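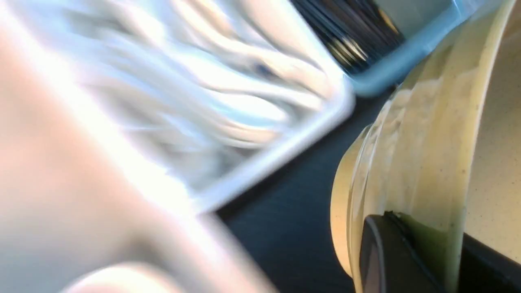

August 18, 2020

Feed room notebook, ration trial, week seven

Weighed everybody this morning before the flies got bad. Tena is down again, only a little, but that's three weeks in a row and I'm finally ready to believe the tape. She was 427 kilos on the scale (the real scale, the one at the clinic that we got to borrow back in April) and I've been using that as my anchor for the tape ever since. The tape reads high on her because of that big round barrel. If you're filling in for me, pull it snug on the exhale and read it twice. Don't write down the first number just because she's standing on your foot.

Ferkov is the same as last week. Same as every week! I could photocopy his page. He gets his hay, he gets his handful of pellets with the balancer stirred in, he licks the bucket and goes to sleep under the tree. I wish they were all Ferkov.

The trouble this week is the new balancer pellet, the Flimeck one. I switched Tena over on a slow schedule, a quarter new to three quarters old, then half and half, and she was fine right up until the old stuff got down to a sprinkle. Now she noses it around, eats the beet pulp out from under it and leaves me a neat little drift of pellets in the corner of the tub. I weighed what she left on Sunday night and it was most of the dose. So whatever the tag says she's getting for copper and zinc, she isn't getting it, and I don't want anybody looking at her hooves in October and telling me the supplement doesn't work. Put it in the notes as NOT EATEN for those days, please, and not as a blank. Blanks have burned me before.

Things I've tried so far: more water in the beet pulp so the pellets go to mush (a bit better, she can't sort them as easily), a splash of apple juice (she drank the juice), and crushing the pellets in the old coffee grinder. The crushing did the best of the bunch. It also makes a brown dust that gets in your nose and on the phone and all over this notebook, as you can tell. I wore a mask for it this morning. We've all got plenty of those lying around this year.

Telmo Cuesta came by around lunchtime with the hay results and we stood in the shade and went over them. The second cutting came back higher in sugar than the first, which I half expected after that cool dry stretch, and the protein is nice. He thinks Tena should stay off it completely and I think she can have it soaked, an hour in cold water and the water dumped well away from the fence so nobody drinks the runoff. We settled on first cutting only for her until the end of the month and then we'll look again. I still think I'm right, but it's his hay.

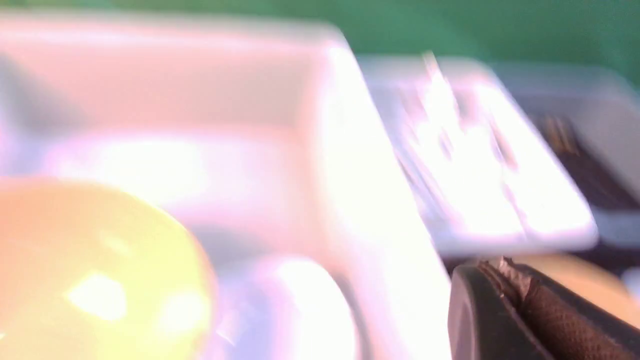 He also caught a mistake in my mixing sheet and I'm glad he did. I'd written the salt in grams on one line and in tablespoons on the next, and if you read across too fast you'd give a horse the wrong one. It's all grams now. I've crossed out the old sheet with the fat marker, so if you find one that isn't crossed out, cross it out. The small scale is good up to 2000 grams and gets jumpy past that, so split the big batches into two bowls and zero it in between. Also it hates the breeze from the fan. Turn the fan off, weigh, turn the fan back on and stand in front of it for a minute, you've earned it.

Beet pulp for the three of them, dry weight, comes to 900 grams for the evening feed. I'm writing that here in big letters because I keep having to work it out again from the cards. Soak it from lunchtime if it's the shreds. If we're back on the pelleted kind, start it at breakfast and put it in the cool spot by the sink, otherwise it turns sour in this heat and you can smell it from the driveway.

Hepburn. Okay. Hepburn got into the feed room Saturday night. The bolt was across but the kick latch at the bottom wasn't down and she's tall enough to work the bolt with her lip, I've watched her do it. Luckily the bins were closed and all she found was the bag of plain chopped hay, and she had a lovely time with that. Vet said on the phone to watch for loose manure and keep the water full. Nothing so far, gums good, gut sounds on both sides, bright as a button and very pleased with herself. I've left her out of the trial numbers for Saturday and Sunday since I've got no idea what she ate. BOTH latches, every time, even if you're only going to the truck!

Hoof measurements are due again. I did Ferkov's fronts while he was dozing: the growth line has moved down nearly 7 millimeters from my last pencil mark, and he's the one who's been eating every crumb. It's one horse, so I'm not getting excited. Tena's I'll do after the farrier has been, because he always rasps right over my reference mark and then we have to start over. Somebody remind me to ask him about scratching it higher up this time.

For tomorrow: crush enough Flimeck for three days and keep it in a jar with the lid on tight. Try it on Tena with a little ground flax and no juice. Call the feed store and ask if they still have the old pellet, one bag would do, so I can go back a step and come down slower. Rinse the soaking buckets with plain water only, the lemon soap put Hepburn off her dinner last time. And we're almost out of page tabs.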